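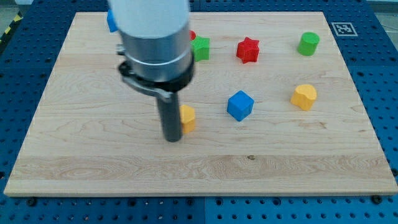

A reader asks why we bother with a speed cap when the arm is only shifting little plastic blocks. Fair question! Short thread.

Because the arm doesn't know they're little plastic blocks. The house rule at Hendwood is 20 per cent speed for any new program, and it stays there for the first 500 moves. Dull, yes. I've sat through it with a lot of tea.

Second rule: bolt the work down. If the board can shift, every taught point on it is a guess — and you'll find out at full speed.

Third one, which people grumble about: hazard tape means feet stay behind it while the drives are live. Even to grab a block. ESPECIALLY to grab a block.

Wullell wanted the cap dropped to the first 400 moves back in April. We said no, then argued over it for 4 meetings (I lost my temper in one of them, sorry all).

Someone's bound to ask about the Camura checklist. We use it, but I've scribbled all over ours. Will type up the scribbles and post them tomorrow.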